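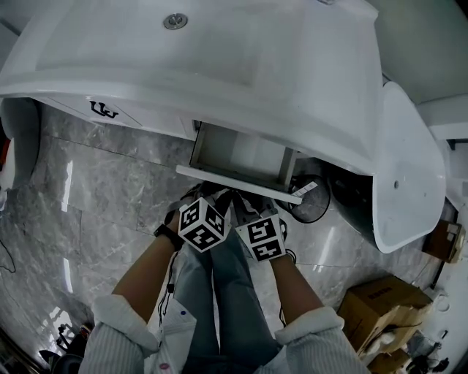
Zutano is the hand-tracking and segmentation package used by the Hitia project to turn demonstrations of household tasks into reference trajectories for a manipulator. It reads head-camera video and returns a time-stamped pose for each hand. Tracking relies on a white cube with black square fiducial patterns on the back of each hand, as worn by the demonstrator at the open vanity drawer, where the fingers reach up towards the underside of the drawer front. Since every face of a cube carries its own code, the solver can work from whichever faces are visible and does not need to see the fingers.

## Contents of this release

| Item | Value |
|---|---|
| Recorded episodes | 1591 |
| Episodes held back for evaluation | 700 |
| Output rate | 30 poses per second |
| Task families | drawers, doors, lids |

The evaluation episodes are listed in `splits/eval.txt` and must not be used for tuning.

## Modules

- `zutano.detect` finds marker corners and decodes them.
- `zutano.solve` fits one rigid pose per cube and reports the residual.
- `zutano.segment` divides an episode into reach, contact, move and release.
- `dudas` (the Dudás planner bridge) converts hand poses into gripper targets in the robot base frame.
- `retard` applies the time-delay correction between the video and pose streams. The name is taken from the engine-timing term and is kept for compatibility with existing scripts.

## Running the pipeline

```
zutano detect --episode drawers/
zutano solve --cubes config/cubes.yaml
zutano segment --out segments/
```

The cube configuration file must match the set worn during recording. If the left and right sets are exchanged, the solver will still return poses, and these will be assigned to the wrong hands. Users should inspect one episode in the viewer before processing a full folder.

## Known limitations

Glossy worktops and polished floors can produce reflected markers. The detector rejects most of these by their reversed pattern, but partial reflections may pass and appear as short jumps in position. Such jumps are flagged in the `quality` column and are not removed.

Contact is inferred from hand speed. It is unreliable when a drawer is already open at the start of an episode, and segment labels for those episodes should be checked by hand.

The pose is that of the cube. Finger positions are not estimated, and grasp width must be supplied to the planner bridge separately.

## Maintenance

Changes to the segment labels require review by Lajos Antal. Reports should state the episode name, the configuration file used and the full command. The test suite runs every Saturday, and its results are written to `reports/`.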